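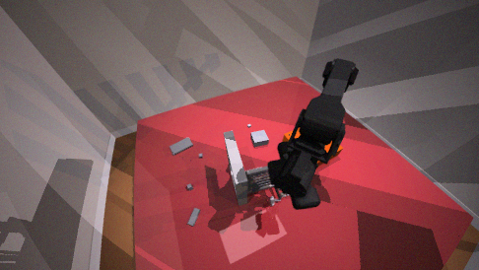
The simulated arm at its red table, among the gray blocks.

I went to the Nullora open day in Beltstead expecting noise. I had brought earplugs. What I got was a folding chair, a screen, and a robot that exists only as arithmetic, nosing around some gray blocks on a tabletop nobody will ever have to wipe.

Paora McPhee, our host, let it run for 60 seconds at a time and then started it over. Between runs he talked about patience, a subject on which the audience was getting hands-on training. A man from Nodmont asked when it would do dishes. McPhee said they had no dishes yet – someone would have to model them.

I liked him for that. Most demonstrations I've sat through came with a drumroll and a forecast about my job. This one came with two failed runs and a plate of shortbread, and the failures were the best part of the afternoon. People leaned in. A woman behind me said "oh, come on" to a piece of software, with real feeling.

My complaint is with the brochure, which promises "the workplace of tomorrow." I'd have printed what we saw: slow work, done over and over, by people willing to let strangers watch it go wrong. I would go back for that, and I'd leave the earplugs at home.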